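Household task automation

Household task automation is the use of machines to do chores such as clearing a table, washing dishes or folding clothes. Single-purpose machines have done some of this work for a long time. A general machine that can move from one chore to another is still at the research stage.

Kitchen work is often practiced with toy food on a small table. In the Lalo trials, held at Skeltthorpe in January, Soledad Ocampo recorded 819 attempts at 7 tasks.
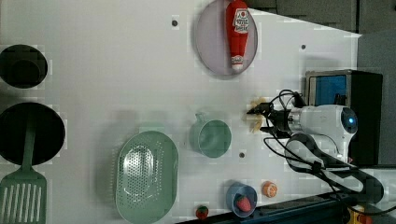
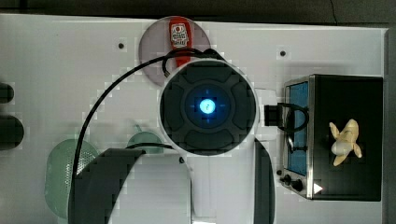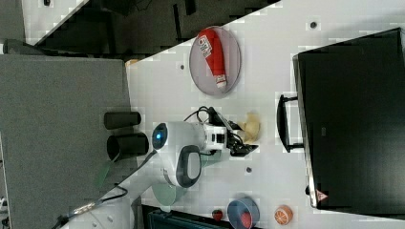

Robot arm at a white table, with a plate and a red bottle on it in each view.

Can a robot tidy a kitchen without help?
Only in part. A trained arm can pick up many objects that it has met before, but it is slow, and a person usually must step in when something slips or is hidden.

Shop-floor work is easier to automate, as parts arrive in known positions. Jocelyn Kowalchuk's survey for Linovitz covered 24 workshops and found that soft goods were mostly still handled by people.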